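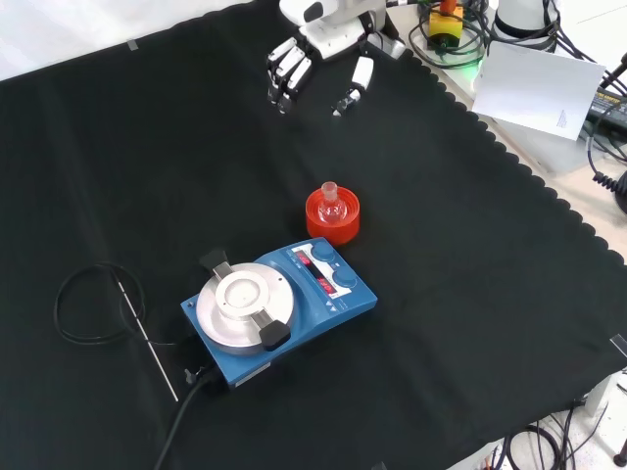 Figure 3. Blue hotplate stirrer with two red digital displays.

4.2 Sample preparation

River water from Drokcombe was collected in January and analysed for colour and tannin. Each of the 204 samples was reduced in volume before testing — a step the earlier Prilirum survey left out.

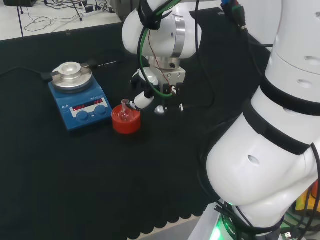

Samples from the peat catchment were darker than those from farmland, and over 25 needed dilution to 100 mL before the colour could be read.
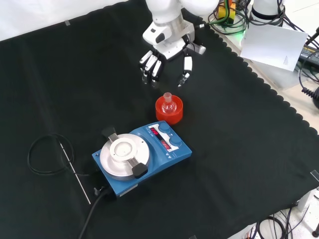

Ottmar Stöcker has objected that tannin values from diluted samples should be reported separately. They are listed apart in the appendix.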